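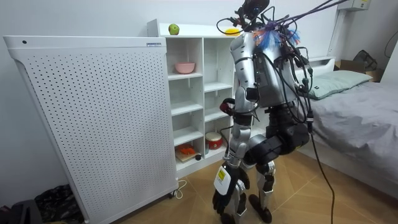
Which base do I use for the margin of error in a poll table, the weighted or the unweighted one?

Use the unweighted base, or the effective base if the pollster publishes it. The weighted base tells you how much the group counts for in the total, and should not go into a margin of error formula.

marginal_seat
I am writing up a poll on the Kurek council election for a residents' newsletter. The fieldwork was done by Unance on the Pladatance online panel and the tables are published as a spreadsheet. There are 11 questions. Under every column heading there are two rows, "Unweighted base" and "Weighted base". For renters the unweighted base is 147 and the weighted base is 100. In the total column the two figures are identical.

My draft says the renters figure is based on 100 people. A reader of an earlier issue told us that was wrong, but didn't say why. I have also tried to work out a margin of error for renters and get a different answer depending on which row I start from. The methodology note gives a margin for the full sample only.

I have read the glossary on the Unance site. It defines both terms but does not say which one to quote.

Posted in: Reading survey tables

crosstab_kelpie
Accepted by the person who asked

The short version at the top of this page is correct. The detail follows.

The unweighted base is the number of interviews. In your case 147 renters completed the survey, and that is the number to print if you write "based on". The weighted base is the sum of the weights given to those respondents. Renters were over-represented in the raw sample compared with whatever population figures Unance weighted to, so they have been weighted down, and their weights add to 100.

The total column matches because most agencies scale the weights so that they average to one across the whole sample. The scaling holds for the total. It does not hold for any subgroup, unless the subgroup happened to be sampled in the right proportion.

For sampling error, what matters is how many people were interviewed and how uneven their weights are. If every renter carried exactly the same weight, scaling them all down would change nothing about the precision of the renters column. You would still have 147 independent interviews. On the usual formula for a simple random sample, at a result of 50 per cent and a 95 per cent confidence level:

Starting from 147: plus or minus 8.1 points
Starting from 100: plus or minus 9.8 points

The second figure is meaningless here. It looks cautious, but that is an accident of renters having been weighted down. Try the same thing on a group that was weighted up and you will get a margin that is too small.

In practice the weights within renters will not all be equal, as the sample will also have been weighted by age, sex and probably education. Uneven weights reduce precision. The standard adjustment is the effective base:

Effective base = (sum of weights) squared, divided by (sum of squared weights)

You need respondent-level weights to calculate it, and a published spreadsheet rarely has them. Some agencies print a third row called "Effective base" or "ESS". If it is there, use it. If not, use the unweighted base and say that the margin does not allow for the effect of weighting.

Two further points.

Percentages in the body of the table are calculated on the weighted base. Do not try to recover a head count by multiplying a percentage by 147. You will get a number that looks like people and isn't.

Pladatance is an opt-in panel. Strictly, the margin of error formula assumes a probability sample. Many pollsters quote one anyway "as if" the sample were random, and some professional codes ask for wording to that effect. Check whether the methodology note has such a sentence and copy its wording.

marginal_seat
Thanks. There is no third row. The methodology note does have a line saying the margin is "for a probability sample of the same size", which I had left out of the draft. I will put it back and change the base to 147.

Would you report the renters figure at all? The split between the two leading candidates in that column is 4 points.

crosstab_kelpie
I would report it, but not as a lead. Note also that the margin on the gap between two candidates in the same question is larger than the margin on either share. When the two shares are both close to 50 per cent it is nearly double. A 4-point gap on a base of 147 is well inside it, so "renters were closely divided" is supportable and "renters favour" is not.

two_party_preferred
I always use the weighted one. The percentages are worked out from it, so it seems inconsistent to quote a different base. Never had anyone complain.

banner_row
Disagree with the answer directly above for the reasons crosstab_kelpie gives. The percentages and the base are doing separate jobs.

Adding something on software, as it may affect other people who land here. If you import the tables into Ploro, it picks up the last base row above the first data row and labels it "n". In a Unance layout that row is the weighted base. Any chart you then export will carry the wrong n in the footer, and the significance letters will be run on it too. To change it:

Open the table properties and go to Bases.
Set "Display base" to the unweighted row.
Set "Test base" separately. It does not follow the display setting.
Re-run the tests. Existing letters are not cleared until you do.

The setting is saved per table, so with 11 questions you will do it 11 times unless you save it as a template first. Templates apply only to tables imported afterwards.

Also check the small base flag. Ploro's default threshold is 100, and it compares against the display base. A subgroup with a weighted base of 100 sits right on the line and may be flagged or not depending on the decimals hidden behind the rounding. Once the display base is switched to 147 the flag goes away. I had a column go in and out of grey between two versions of the same report before I worked out that the weighted base was being stored unrounded.

marginal_seat
I'm working from the spreadsheet directly, but our designer uses Ploro for the charts, so I have passed this on. The footer on the housing chart did say n=100.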